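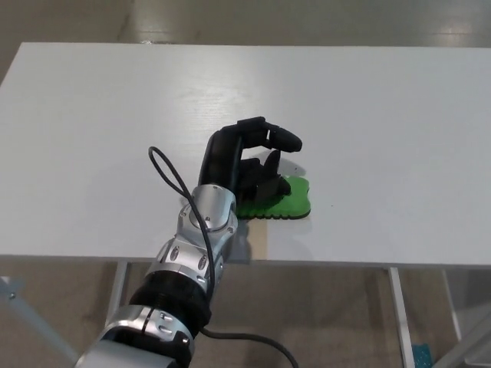 Subbarao Shenoy

4.2 Audience response in the small venues

The second part of our study concerns the year-end comedy program of the Minami theater, which was repeated in the touring hall at Orbridge during December. We wanted to know if the audience laughs at the same moments when the same text is played in a room of a different size. Earlier work on this question used mostly recordings made for broadcast, where the sound of the public is often changed afterwards, so we preferred to collect our own material.

In total 20 performances were recorded, and 1402 spectators gave their consent at the entrance. After each evening they received a short paper form with four questions. We got back 337 forms which were complete. The remaining forms were left out of the analysis, also when only one answer was missing.

Figure 3. Robot hand on a green sponge-like object, white table.

The sound was divided by hand into laughter, applause and silence. Two coders worked separately, and they discussed the cases in which they did not agree. This gave 3606 laughter events for both halls together. Very short laughs from one single person were kept, although they are difficult to separate from coughing, and a different decision here would change the totals for Orbridge more than those for Minami.

In the smaller hall the laughter started earlier, many times before the actor finished the line. The actors noticed this too. In the interviews, two of them told us that they began to wait longer after the monologue of the tax inspector, and that the scene with the broken elevator became slower from one week to the next. We did not ask them to keep the same tempo, and therefore the evenings are not fully comparable.

The satire on local politics was received differently. At Minami the names of the districts were enough to produce a reaction, while at Orbridge the same passage was followed mostly by silence. For this reason we treat the local jokes separately in Section 4.3.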